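Notes from the Drimside open day, August

The Drimside works presses and finishes worktops, boards and trays for the trade. The plant opens to visitors once a year, on a Sunday, with the main line running at reduced rate. I attended the morning session, which covers wood preparation, drying and surface finishing. The stone hall was on the afternoon route and is mentioned only briefly at the end.

## Arrival and safety

Entry is through the north gate. Visitors are issued glasses, ear protection and a visibility vest, and are taken through in groups of 21. Open shoes are refused at the desk. The floor route is marked in yellow and is two people wide at most points, narrowing to one beside the planer.

Parking is adequate before 10 a.m. After that, overflow goes to the Pronlow yard across the road, and the crossing is slow.

## Wood intake and drying

Boards arrive rough-sawn and are stacked on stickers under an open roof. Moisture content is taken with a pin meter at both ends and at the middle of each sample board. The guide stated that the intake limit is set per species and that loads outside it are returned to the yard stack and measured again later.

There are 2 kilns, both supplied by Clulus. Each is a side-loading chamber with reversing fans and a wet-bulb control. The schedule sheet was posted on the door of the first kiln and could be read without asking. It showed a slow first stage, a gradual rise, and a conditioning step at the end to relieve stress in the outer layer of the wood. One charge in the current schedule runs for 240 hours, including conditioning.

Test pieces are cut from each charge in the shape of a fork. If the prongs bend inward, the charge goes back for more conditioning. A rack of these pieces is kept by the door, and it was the most useful display of the morning — the difference between a good fork and a bad one is plain at arm's length.

## Glue-up and machining

Strips are planed on four sides and sorted by shade by hand. Glue is applied by roller and the panels go into a rotary clamp carrier. Open time is short in summer, and the shop keeps its doors closed for that reason. Squeeze-out is scraped while still rubbery.

Panels then pass through a wide-belt sander with 100 grit as the first belt. The guide gave the later grits as "whatever the customer is paying for," which got a laugh but no numbers.

Juice grooves are cut on a router table before the final sanding pass. Groove depth is checked with a dial gauge at the corners, where the cutter changes direction and tends to dwell. A burn mark in a corner is the most common reject at this station. Pale boards show it worst.

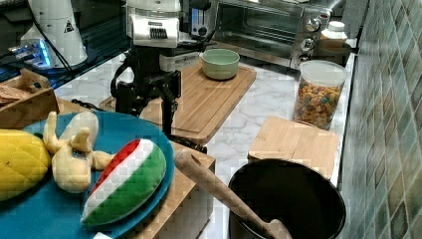

## Finishing room

Finishing is a separate room with its own air supply. Food-contact items get oil only. It is applied warm, left to soak, wiped back and racked on edge. The rack spacing is wide enough to get a hand between the boards, and the floor staff were strict about visitors not doing so.

Worktops get a hardwax finish from Cheung in thin coats. A spray line was installed at one time and has since been removed; the duct openings are still visible in the ceiling, closed with sheet metal. The reasons given were cleaning time and waste.

Oily rags go into a lidded steel bin with water in it. This was pointed out twice, and correctly so.

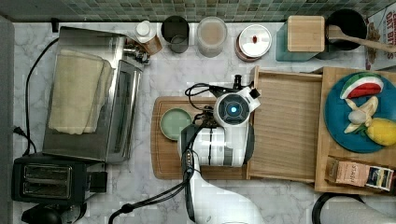 Grain direction took up most of the question period. Solid wood moves across the grain far more than along it, so a wide base fixed hard on all sides will either split or push its joints open. Drimside leaves the base of a tray free to move in a groove and glues only the rim corners. The light tray next to the brown cutting board has grain lines of the kind a buyer should look for when working out which way a base will swell. A visitor asked about plywood bases, and the reply was that they are stable but that the cut edge has to be hidden.

## Stone hall and exit

The stone hall could be viewed from the gallery only. Slabs are stored upright on A-frames and moved by vacuum lifter. The bridge saw was idle and the water treatment unit was open for service, with the filter plates out on a pallet.

The shop at the exit sells seconds, mostly boards with filled knots or uneven grooves. Prices are marked in pencil on the underside. Card payment was out of order until noon. Of the boards I checked with a straightedge, more than 2 had a slight cup, so bring one if buying. The afternoon route starts from the same gate at 1:30 p.m. and needs a separate ticket.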